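The Mug Left Behind

Every office Brisa Barrera clears out has a cupboard full of mugs that belong to no one. She has been emptying workplaces for 11 years, mostly small firms that are moving or closing, and the cupboard is always the last thing anyone wants to deal with.

"People pack their desks," she says. "They don't pack the kitchen."

Her busiest month is October, when leases in her part of the city tend to run out. Last fall she handled Linum, a design studio leaving two floors for one. The staff numbered 60. The mugs numbered 174, and she has the tally sheet to show it. Some had names on them that the office manager, Higinio Jaramillo, did not recognize.

Jaramillo had tried to fix the problem before. He bought a matching set, and within a year most of it had gone home with people or moved to windowsills. Then he asked staff to bring one mug each and take it back at the end of the week. That lasted until the first holiday.

Baoshan Qiu, who runs a secondhand shop near the bus depot, takes most of what Barrera collects. Plain white china sells. So does anything in metal, which campers and house painters buy because it can be dropped. Mugs with a company logo sit on the shelf for months - a few from Droltico have been there since he opened. He prices those at the back of the store by the boxful.

What surprised him was how many people come in looking for one they used to own. Noemí Zepeda worked the front desk at a dental supplier for most of her career and left her mug there when she retired. She checks Qiu's shelves when she is in the neighborhood. She has found two like it, neither with the chip in the handle, and bought both.

Barrera now sends a short note to every client two weeks before a clearance. It asks staff to go to the kitchen, pick up what is theirs and wash it. Fewer than half do. The rest goes into crates, wrapped in whatever newspaper is in the van, and is on Qiu's counter by the next morning. 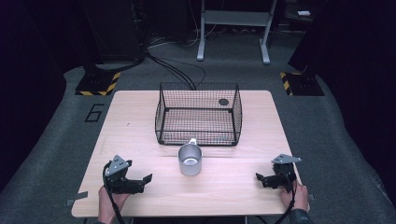 A metal mug and a wire mesh basket on a wood-grain tabletop.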